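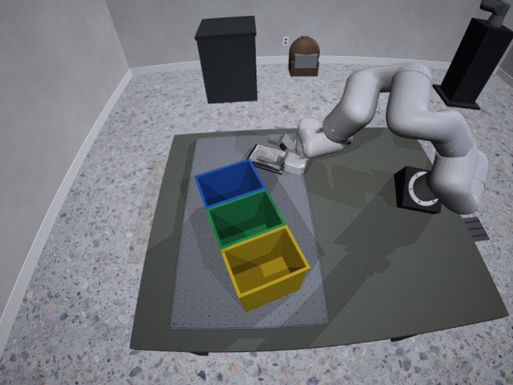
Bindby Picture Book Dummy Kit, reviewed

Every picture book writer is told sooner or later to make a dummy. You fold some paper, paste in your words and find out that your quiet, lyrical ending falls on the inside back cover, where the glue goes. I have made perhaps a dozen of these with printer paper and a kitchen stapler. All of them looked like a tax return that had been in a fight.

So when Anitha Bangera, who runs our critique group in Plirancombe with a soft voice and a red pencil, passed me her spare Bindby kit in May, I took it home and gave it my most overwritten manuscript. It's about a heron who inherits a ferry. It stood at 1,251 words, which for a picture book is roughly a Russian novel.

What you get

A flat cardboard folder holds pre-scored sheets, enough for four full dummies. There's a bone folder, a blunt needle, waxed thread, a strip of peel-off text labels and a punching guide that tells you where the holes go. You also get a booklet by the kit's designer, Oğuzhan Altıntaş, who writes instructions the way other people write letters to an estranged cousin. "Do not hurry the second fold," he says. "It knows." I read that page twice and hurried the second fold anyway. It came out crooked.

The paper is lovely, slightly toothy, and takes pencil without smearing. I can't say the same for the labels. They stick beautifully to the backing sheet, to my sleeve and to each other.
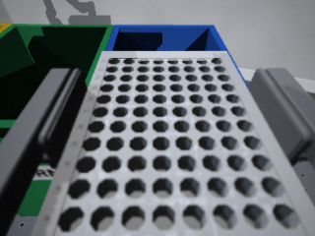

Plate and blue bin, close up.

Sewing takes twenty minutes if you've done it before and a whole evening plus some language if you haven't. Mine opened flat on the first try, and I carried it around the house for a while showing it to people who were busy.

Then I read it out loud, turning the pages, and this is where the kit earned its money. Page turns that had seemed thrilling on the laptop were nothing of the kind. The heron's big speech covered three spreads and left no room for a heron. I cut 300 words that night and more the next morning, including an otter I'd been fond of for two years. Could I have done this with the stapler? Sure. But I hadn't, in two years, and the stapler was right there.

Compared with the others

I've also used the Zondton Story Binder, a ring-bound affair with plastic sleeves. It's faster, and you can shuffle spreads without unpicking anything, but the rings sit right in the gutter and every page turn sounds like somebody opening a bag of chips. The Polat pad is cheaper, has no cover and falls apart if a child looks at it. My niece looked at it.

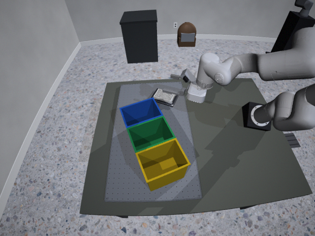 Gripes

Refills come only in packs of four dummies, and the thread isn't included. The punching guide is printed in pale gray on cream, so bring a good lamp. The booklet spends five pages on the history of the folded sheet and one paragraph on what to do if you sew page nine in upside down, a subject on which I would have welcomed more.

Worth it?

If you write for very young readers and keep sending out manuscripts you've never held as a book, yes. If you write novels, it makes a handsome place to keep receipts. Anitha has asked for hers back. I've told her the heron still needs it.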